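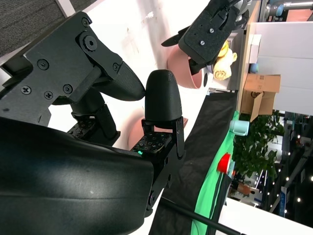
Can I wash my wind spinner kit's copper wire before I start wrapping?
A wipe with a soft dry cloth is all it needs. Water left in the coils leaves dull spots, and you want that lovely bright colour to last as long as it can.

Section 2: Making up the Padum garden wind spinner

You've sorted your parts in Section 1, so now comes the fun bit! Set aside an evening for this, or an afternoon if you like good daylight for choosing your bead order (I do, the blues look completely different under a lamp).

You will need from the kit: the top ring, the spiral wire, the bag of glass beads, the swivel, the hanging cord and the reel of copper wire. You will also need round-nosed pliers and side cutters of your own.

1. Cut 40 cm of copper wire from the reel. Wear glasses when cutting, as the ends can fly.

2. Hold the end of the wire against the top ring and wrap it round 7 times, keeping each turn snug against the last. Press the cut end flat with the pliers.

3. Thread your first bead and push it right up to the ring. Take the wire once round the ring and carry on with the next bead. Mix the colours however you fancy - Wakana Matsuda's pattern on the inside of the lid fades from green to violet and is gorgeous, but there are no rules.

4. When you get back to where you began, wrap the tail round the ring as in step 2 and trim it.

Note: If a bead sits loose, give the wire beside it a tiny twist with the tips of the pliers. Go gently. Glass chips more easily than you'd think.

5. Open the small loop at the top of the spiral by bending it sideways. Hook it through the lower eye of the swivel and bend it shut.

6. Slide the ring over the spiral until it rests on the two short arms, then bind it to each arm with a short length of wire. Tuck the ends to the inside.

7. Tie the cord to the upper eye of the swivel with a double knot. Pull hard on it before you trust it!

Caution: The finished spinner weighs 300 g. Hang it from a proper hook or a sound branch, never from guttering or a washing line, and keep it well clear of windows and places where children play.

Give it a light puff from the side. It should turn freely and go on turning for a good few seconds. If it sticks, the loop from step 5 is nearly always to blame, so open it a little and try again.

Note for Ustdale ring owners: the older ring has no arms. Follow steps 1 to 5, then go to the cord fixing in Section 3.

In high winds, bring the spinner indoors. From October onwards I take mine down at night and hang it in the porch, where it still catches every draught and looks wonderful.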